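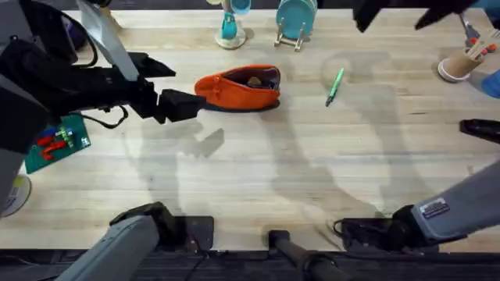 OK so can a machine put a pen in a pencil case yet? I've been chewing on this one all week and I have opinions. Long thread, get a snack.

Background for the new people: I do returns and repacking at a little shop in Flurnthorpe. Art supplies, school stuff, desk stuff. A big part of my day is putting things back into the bags and boxes they came out of. It's boring and I'm very fast at it, and every few months somebody tells me a robot is about to take it off my hands. Please! Take it!

So I've started paying attention to what the arms can and can't do. My benchmark is the soft zipper pouch. Everybody else seems to care about laundry and dishes. I care about the pouch.

Think about what your hands do with one. You pinch the lip so the mouth stays open. You pick up the pen. You turn the pen around in your fingers without thinking about it. You feed it in, and when it snags on the lining you wiggle. Then you hold one end and pull the zipper. I've timed myself and I can do 36 of these before my coffee gets cold.

Now do it with two fingers per hand, and they're blocky. That's the deal with most of the two-arm setups. Two flat fingers that open and close, and a wrist that has to do everything your fingertips would've done.

The pen is the easy half, I think. It's stiff, it stays where you left it, and it's got one long shape to grab. Lying at a diagonal is fine, the wrist turns to match. A green pen on pale wood is about as friendly as it gets. Try a clear ruler on a white counter and get back to me.

The pouch is where it gets good. Fabric moves when you touch it. Come in a hair too low and you're pushing on the table, a hair too high and you close on air. And a dark lining inside a bright bag is rough even on my eyes, I've shipped pouches with an eraser still hiding down there (sorry to whoever got that one).

Somebody always replies "just use a stiffer box." Sure! And if you redesign my whole shop around the robot, the robot will do great. The customer still wants the orange pouch.

Numbers, because I know you people. Last June we repacked 647 pouches. I'd let a machine have every one of them if it got the zipper closed and didn't chew the fabric. It can be slow. It can run at night when I'm home on the couch, I don't care if each one takes two minutes.

The sales guy from Merker quoted us for an arm and the 3000 dollars was only the install. Then there's a yearly plan. Then he said soft goods were "on the roadmap." My friend, soft goods are the whole job.

What would change my mind: show me 200 in a row, mixed colors, some upside down, some half zipped, with the usual junk left out on the table. Mugs, tape, tools, a rag hanging around. Nobody's workbench is bare and mine sure isn't. A demo on a spotless counter tells me very little.

And home chores? Same problem with higher stakes. Your junk drawer is a hundred little pouches. Wiping a flat counter, I'd believe it. Packing a kid's school bag at 7 am, no chance, come back later.

I'm rooting for it though, I really am — I watch every clip I can find, and I cheer out loud when a gripper gets hold of a zipper pull. My wrists are tired. Somebody finish this thing.

Anyway if you work somewhere that already has arms doing soft packing, for real, on a shift, tell me what it drops. That's the part I want to hear.

More from this thread's author
Label peelers, ranked by how mad they make me
The Lasdale tape gun, one year in
Why I gave up on the Neves folding board
Can a robot vacuum handle a stockroom?
Box sizes: a rant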